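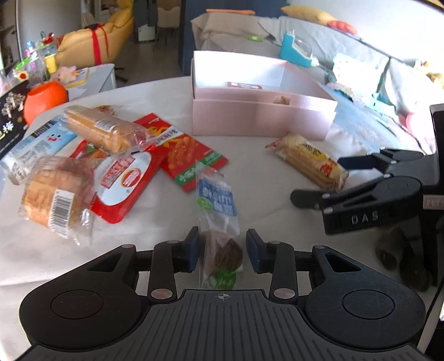

Project Report: Do More Examples Help a Gripper Sort Snacks?

Group Erari, Intro to Machine Learning
24 September 2018

1. What we were asked to do

The assignment was to gather examples for a learning system and then say whether the examples were any good. Most reports from last April spent one paragraph on the second half. We wanted to spend more, as we had doubts from the start.

Our task was packing snacks into a cardboard box. A person holds a gripper in the hand, picks something off the table, and the camera on the tool records it. The recordings go to Bruva, the training program the course uses. The handout says a system trained this way will cope with "everyday homes." We don't think our results support that.

2. Collecting

We set the goal at 2,000 picks and reached it in 11 sessions. All of them used the same table with the same white cloth. The snacks were wrapped breads, wafers and bagged snacks, most of them in clear or shiny film. We chose film because it is hard: it wrinkles, it reflects the lights, and the label can be on any side.

Picks were done by 2 people. That matters more than we expected. One of us always pinched a package near the middle and the other went for the loose end of the wrapper. Bruva stores both as a "good grasp" with no note of who did it or why.

3. Problems with the data

We threw out failed picks for the first 5 sessions, following the handout. This was a mistake. A system that has only seen success has no idea what a slip looks like. From session six on we kept them, but the two halves of the set no longer match.

The labels are also weak. Keltico, the labeling tool, asks for one word per item. "Bread" covered a long loaf and a round cake that need different openings of the jaws.

4. Results

On our own table the trained model did well. We moved the box to the other side and it did badly. Group Usuga tried our model on their desk and reported that it mostly reached for bare cloth. They didn't keep a count, so we can't give a rate.

5. What we would change

Fewer picks, more tables. Keep every failure. Write down who held the gripper.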